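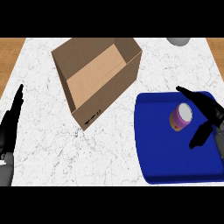 Fig. 1. Open cardboard box on a marble top.

Packing and Posting for Small Sellers
Handout for session 4, Idun Eklund

Welcome back, everyone, and thank you for all the questions after the last session. I have tried to work most of them in, so this handout has grown a bit (sorry, Heino, I know you print them all). Please read it through before you come, and bring the price list from your own carrier if you have one.

What a parcel really costs

Most of us begin by looking at the postage and forget the rest. When I started selling teapots under the name Nindonora, I charged my customers the stamp price and nothing more, and I was quite pleased with myself until I sat down in April and added up the tape, the paper, the boxes and the bus fare to the depot. It came to roughly 20 per cent on top of the postage. Your figure will be different, but please do work it out, and put your own time in as well.

Weight and size

Carriers look at two things, the weight on the scales and the room the parcel takes up in the van. A big light parcel can cost more than a small heavy one. The usual way is to multiply length, width and height in centimetres, divide by a number the carrier gives you, and pay for whichever is greater, that answer or the true weight. The number varies, so look it up - don't borrow your neighbour's! A parcel under 2000 grams often falls in a cheaper band, and it is well worth weighing again once the tape is on.

Filling the gaps

Things break when they can move. Wrap each piece by itself, leave a good thumb's width on every side, and fill the corners first, as they take the knocks. Then close the flaps and give it a gentle shake. If you hear anything, open it up and add more paper. 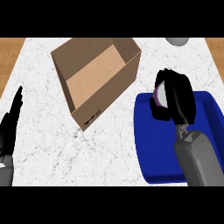
Labels and returns

Write the address on a slip inside as well as on the outside. Heino Jaunzems lost a whole order to Öberg when a label peeled off in the rain, and he has asked me to pass that on with some feeling.

For next time

Price one parcel from start to finish, and read pages 4 and 5 of the Clodus booklet.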